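手持夹爪作业岗位安全检查表(附检查意见)

受检单位:Wadico 衣物整理作业点
检查单位:Bridunville 作业安全科
检查日期:7月10日,星期日
表单编号:638
适用范围:以手持夹爪代替徒手操作的衣物拿取、展开、折叠岗位

一、岗位变动情况

1. 岗位说明书是否已按新作业方式修订
结果:符合
意见:3月版说明书已将“徒手折叠”改为“双夹爪配合折叠”,原计件指标同时停用。

2. 作业人员是否在上岗前获知变动内容
结果:部分符合
意见:书面通知已发放,签收页不全。请补齐后归入896号卷宗。

3. 工时与休息安排是否重新核定
结果:不符合
意见:现仍沿用徒手作业时的班次。持握工具后,手腕与前臂的负荷与以往不同,应单独核定连续作业时限,并征求作业人员意见。

二、工具与持握

4. 夹爪开合是否顺畅,枢轴螺钉有无松动
结果:符合
意见:班前由使用人自检并签字。

5. 夹持面是否清洁,有无可能钩挂织物的毛刺
结果:符合
意见:针织罗纹边较易钩线,夹持此类部位时应放慢动作。

6. 线缆走向是否影响手臂活动
结果:部分符合
意见:线缆自手柄垂下,转身时有牵绊可能。建议加装线夹,固定后应保留足够余量。

用夹爪夹持浅色衣物,粉色罗纹边

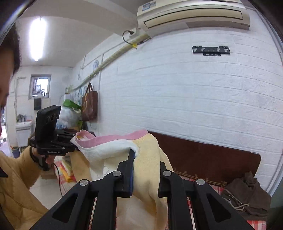
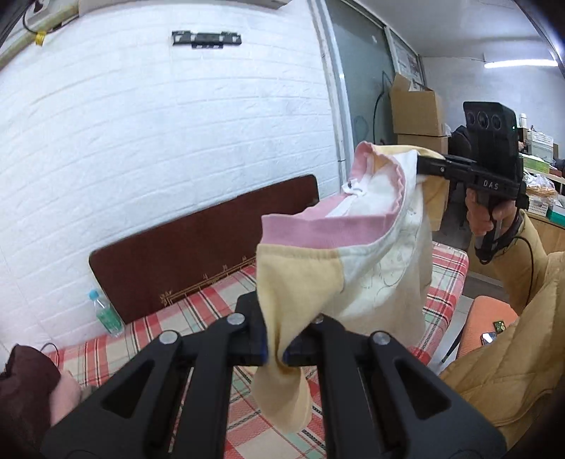 7. 儿童衣物等小件的夹持方法是否有规定
结果:部分符合
意见:作业指导书只写明成人上衣和长裤。小件衣物面积小,两把夹爪间距近,应补充夹持点及让位顺序,防止夹爪相碰。

三、作业环境

8. 作业面高度是否适合站姿操作
结果:不符合
意见:以床面为作业面时,作业人员需长时间低头弯腰。应提供可调高度的台面,或规定坐姿作业方式。

9. 通道及地面是否畅通
结果:部分符合
意见:纸箱应集中存放,不得占用作业人员后退和转身的位置。

10. 插座、电源线及其固定方式是否合规
结果:待复查
意见:以胶带固定的线段须由持证电工查验,复查结果填入123号附页。

11. 照明是否满足辨认线头、标签的需要
结果:符合
意见:无。

四、人员权益与申诉

12. 作业人员能否在不适时自行停止作业
结果:符合
意见:停止作业无须事先批准,事后登记即可。登记内容不得用于考核扣分。

13. 作业记录的用途是否已告知本人
结果:不符合
意见:现有告知书仅写“用于改进自动化流程”,表述过宽。应写明记录内容、保存期限、查阅人员范围,以及本人要求删除的办法。

14. 原徒手岗位人员的转岗培训是否落实
结果:部分符合
意见:Listthorpe 培训点已开课,晚班人员尚未排入。请与 Demchenko 设备服务部协商增开晚间场次。

五、整改要求

本次不符合项为第3、8、13项,须在4周内完成整改并提交书面说明。部分符合项由受检单位自行安排,下次检查时一并核对。第10项在电工查验签字之前,不得在该线路上增接用电设备。

受检单位对检查意见有异议的,可在收到本表后以书面形式提出,异议期间第10项的限制继续有效。

受检单位签收:
检查单位盖章: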